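Lista de revisión – kit de pinza Jurus para brazo de sobremesa
Proveedor: Stasero. Revisado en el taller de Jemcombe, junio. Versión 2 de la lista, con comentarios.

1. Embalaje y contenido – OK
Caja sin golpes. Falta la hoja de par de apriete en español, viene solo en inglés. Pedida a Stasero.

2. Fijación de la brida a la muñeca – OK
Tornillos apretados y marcados con rotulador. Repasar a las 15 horas de uso.

3. Parada de emergencia – OK con reserva
Corta bien desde el mando. Desde el pulsador de mesa tambien, pero el cable queda corto y tira. Pedir alargo antes de dejarlo fijo.

4. Cableado de la cámara de muñeca – PENDIENTE
Una brida suelta a la altura del codo. Se engancha al girar del todo a la izquierda. No usar giro completo hasta cambiarla.

5. Límites de fuerza – OK
Cierre limitado por software. El valor de fábrica es alto para vaso fino, bajado a 15 N. Guardar el perfil, que se pierde al actualizar (ya pasó con el kit Pumphrey).
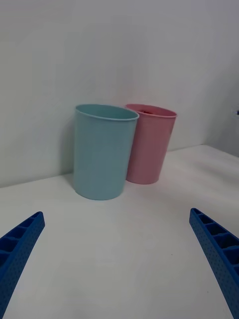 6. Dedos y zona de agarre – OK con reserva
Los dedos son lo mejor del kit y tambien lo que más hay que vigilar. Revisar las celdas de la cara interior una a una, con linterna, buscando grietas en los tabiques finos. Pasar un trapo seco por fuera, los agujeritos cogen polvo. Para la prueba de agarre, los vasos van más separados: el azul y el rosa están tan juntos que un dedo no entra entre los dos sin empujar. Separar y repetir. Anotar el resultado en la hoja de pruebas, no aquí.

7. Superficie de trabajo – OK
Limpia antes de cada tanda. Nada de manos en la mesa con el brazo habilitado, ni para recolocar una pieza – primero pausa, luego mano.

8. Manual y etiquetas – NO CONFORME
El aviso de atrapamiento no está en la pinza, solo en la pagina 113 del manual. Tiene que ir en el equipo. Reclamado.

9. Servicio – sin valorar
Stasero ofrece revisión anual y recambio de dedos en 5 días. Falta ver si cumplen. Preguntar precio del juego suelto.

Resultado: apto para pruebas con operador delante. No dejar solo en marcha hasta cerrar 4 y 8.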